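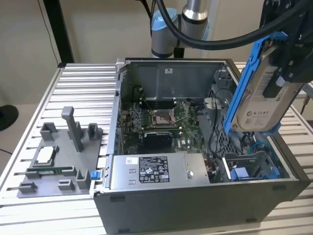 Courses > Automation Planning > Unit 8 > Handout: Budgeting a Disassembly Cell

Instructor: Uriel Gallardo

Read this before you start the cost sheet. The case for this unit is Ginden, a refurbishing shop that wants one robot cell to take drives, memory and processors out of used desktop towers. The shop has a budget line for a robot arm. It has no line for anything else, and your job is to fix that.

1. The arm is one line of many

List the gripper, the table, the cables and the parts fixtures separately. Get a quote for each one. Pitton quotes the arm and gripper together, Mridha quotes them apart, so split the Pitton figure before you compare.

2. Fixtures

A 3D-printed plate with a pocket for the processor and a slot for the memory module costs little in plastic. The design hours cost more. Allow 8 hours per plate, and plan a new plate whenever the part sizes change. Slatted aluminum tables make it easy to move a plate, but a moved plate means teaching the positions again. Put that time in the sheet too.

3. Grip

A drive in a plastic caddy gives the fingers a firm surface. A bare drive is a different job. Ask the seller which parts the quoted fingers are meant for, and price a second set if the answer is only one.

Check reach with the case lying on its side and the panel off. Drive cages are often tight, and loose cables get in the way.

4. Test stock

Budget for 30 scrap towers. Keep them apart from sale stock. Some will be damaged during setup.

5. Volume

Ginden handles 125 towers a month. Use this number for the payback table. Do not assume the cell runs alone; include an operator for the whole shift.

Upload the finished sheet to Tutora as one file. Quotes go in the second tab, with the seller's name and what was left out of the price. We will go over the fixture lines first in February.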